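Factory visit: Wróbel's Sandlow plant

The bus from the hotel left at 7:30 and took most of an hour, the last part of it behind a gravel truck. There were 26 of us, mostly buyers and small manufacturers, plus a few people from the county development office. Wróbel had agreed to open its Sandlow plant to the trade group for one morning, and the places went quickly.

For anyone who hasn't followed the story, Wróbel makes molded housings and closures for household goods. Until three years ago nearly all of that work was done overseas under contract and came in by container. The company kept a warehouse and a small repair shop at Sandlow. Now the warehouse is the factory, and the repair shop is where they keep the spare molds.

Elżbieta Pawlak, the plant manager, met us in the canteen and gave a short talk before we put on shoe covers. She said the decision to move was made over a bad winter, when two shipments sat offshore and a customer canceled a spring order. The price per part was still lower abroad at that point. What had changed was the cost of being late, and the amount of stock they had to hold in case they were. She put up one slide on this and took it down again before most of us had finished reading it.

We went around in two groups. Mine started in receiving, where resin comes in by truck from a supplier called Fakumel. The resin arrives in large sacks on pallets and is dried before it goes to the presses. The drying room was warm and loud and we didn't stay long.

The molding hall has 8 presses running and floor space marked out in yellow tape for more. Each press has a screen showing the cycle time and the number of rejects for the shift. One was down for a mold change, so we watched that for a while. Two people did it with an overhead crane, and it took longer than the time on the board said it should. The shift lead told us the target was set by the company that sold them the crane.

Someone asked about wages. Pawlak answered that the starting rate is higher than she had budgeted for, and that she raised it after the first summer when people kept leaving for the distribution center across the highway. Turnover has come down since. She still can't find enough toolmakers. The plant sends two apprentices at a time to the technical college and pays them for the days they are in class.
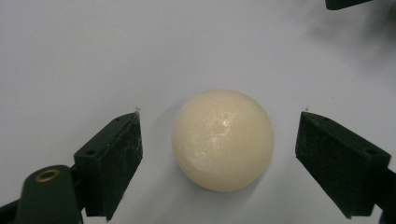 The question of suppliers came up several times during the morning. Resin was easy to buy here. Springs, inserts and some of the packaging were harder, and a few small metal parts still come by sea. Pawlak said she would rather not put a date on when that will change. She has quotes from Sesta for the inserts, and the samples were good, but the minimum order was more than she uses in a year. One of the other visitors makes something similar and the two of them went off to compare part numbers, so that may turn into something.

After the break we saw inspection and packing. Inspection is done by sampling, with a full check on anything for a new customer. Parts that fail are ground up and go back in for non-visible pieces, if the customer allows it. Many don't. Packing is still mostly by hand. A standard order is 3000 pieces, and the cartons are sized so that one order fits on a single pallet. Under the old arrangement the smallest order they could place was a full container, and customers who wanted less had to wait for others to fill it up.

This was the part the buyers in our group liked best. Two of them said afterward that they would pay more per piece if they could order monthly and skip renting storage. One disagreed and said his own customers look at the unit price and nothing else. He buys a lot of closures, so I wrote that down too.

The last half hour was questions in the canteen, with sandwiches. The county people were asked about the tax abatement and gave a careful answer. It covers equipment, it runs for a set period, and it depends on headcount. Electricity was the other long topic. The presses use a great deal of it, and the plant had to wait five months for a new transformer – longer than it took to get the presses themselves.

I would have liked more on the numbers. We were told that the Sandlow plant covers its costs, but not what it would take to pay back the move. I asked, and Pawlak said to come back in December, after the year-end figures.

The trade group plans another visit on a Thursday in the spring, probably to Sesta. Members who missed out this time will get first choice of seats. Wear closed shoes, and bring a sweater for the bus.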